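May 24, 2018
By the Erkarell press office

Erkarell questions Trulalgate's "zero waste" claim for small grocers

Erkarell, the independent shoppers' group, today published its reply to the Trulalgate pledge, under which 290 corner shops and small grocers have signed up to call themselves "zero waste" by November. The group says it would like to believe the claim. Having read the pledge twice, it does not.

The wording asks shops to send no food to landfill. It says nothing about how much food they throw away. A shop that bins a crate of salad every evening can carry the green window sticker, provided the crate goes into the right bin and a lorry comes to take it away. Erkarell does not think most shoppers would call that zero waste, and doubts that most shopkeepers would either.

"We are told that customers will see the difference," said a spokesperson for Erkarell. "What difference? The sticker is new. The ordering is the same, the pack sizes are the same and the yellow labels still go on an hour before closing, when the people who could use a cheap loaf have gone home."

The group also has doubts about the figures. Trulalgate's launch leaflet says that a typical member will save 4000 meals a year. It does not say what a meal is. In the notes at the back, a bunch of grapes and a cooked chicken appear to count as one meal each. Erkarell asked for the working in writing and was sent another copy of the leaflet.

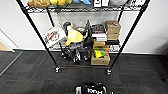
Then there is the cost. Joining means a yearly fee, a set of bins and a contract with Jalteteo, the only collection firm on the approved list. Shops that already give unsold bread and vegetables to neighbours, or sell them off cheaply at the end of the day, get no credit for it under the scheme, as that food never reaches a bin and so cannot be weighed. Erkarell finds this very odd. The best thing a grocer can do with a tired cabbage is sell it, and the pledge has no column for that.

Matić, a family grocer with seven branches, left the trial early. The firm told Erkarell that it had cut its waste by ordering less on quiet days and by selling fruit loose – two changes that cost it nothing and that the scheme never asked for.

Erkarell is calling for three things before the stickers go up. Shops should publish what they throw away, by weight, whichever bin it lands in. Price cuts should start by mid-afternoon. And the word "zero" should come off the sticker until somebody can show that it is true.

Almost 3000 shoppers have signed the group's open letter to Trulalgate, which had not replied when this release was issued. Erkarell will print any answer in full, including the working on the meals – if there is any.

Copies of the open letter can be had from the Erkarell press office on request.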